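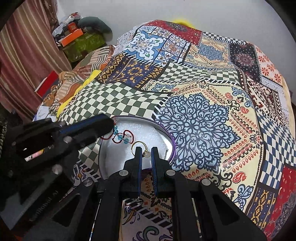
Minutes of the Regular Meeting
Nutthorpe Neighborhood Association
16 May 2026, Flesport Hall, Lower Meeting Room

Presiding: Giang Văn, Chair

**1. Call to order**

The Chair called the meeting to order at 7:05 p.m. A quorum was present. The agenda was adopted with one change: the item on street trees was moved ahead of the item on parking.

**2. Minutes of the previous meeting**

The minutes were approved with a correction to item 6, where "Chu Street" should read "Chu Lane."

**3. Street trees**

The Association received the city's reply to its letter on the condition of the lindens along Latudard Avenue. The city accepts that two trees at the north end are diseased and will remove them. It does not accept that the remaining trees require pruning this year.

Members living on the east side of the avenue stated that low branches continue to block the street lamps. One member asked that the record show the branches were reported last fall and that no inspection followed. The record so shows.

*Moved and seconded:* That the Association write again to the city, enclosing photographs taken after dark, and request an inspection before September. **Carried.**

The choice of replacement species was discussed at length. Several members favored hornbeam. Others asked for lindens again, to match the row. The matter was left open until the city states which species it is willing to plant.

**4. Parking on Chu Lane**

The Chair reported that the petition for resident permits had closed with 752 signatures. The petition will be delivered to the city clerk together with the map prepared last year. The map omits the loading zone behind the bakery and is to be corrected before delivery.

A member objected that permits would move the problem to Flesport Road. The Chair noted the objection and stated that Flesport Road lies within the area covered by the petition. The member asked that the boundary be read aloud. The boundary was read.

No motion was made.

**5. Use of the hall**

The hourly charge for outside groups was raised from $18 to $22, effective September. **Carried**, one opposed. Bookings already confirmed will be honored at the present rate.

Groups are reminded that chairs are to be returned to the storage room and that the side door must be locked from the inside.

**6. Summer supper**

The supper will again be held in the hall yard. The request to close the lane to traffic has been filed. Tables will be borrowed from the school. Members wishing to bring a dish should sign the sheet at the entrance and mark any dish containing nuts.

A proposal for live music was withdrawn.

**7. Other business**

The notice board at the corner of Latudard Avenue has a cracked pane. The Chair will obtain a price for its replacement and report at the next meeting.

**8. Adjournment**

The meeting adjourned at 8:40 p.m.

Approved for circulation: Giang Văn, Chair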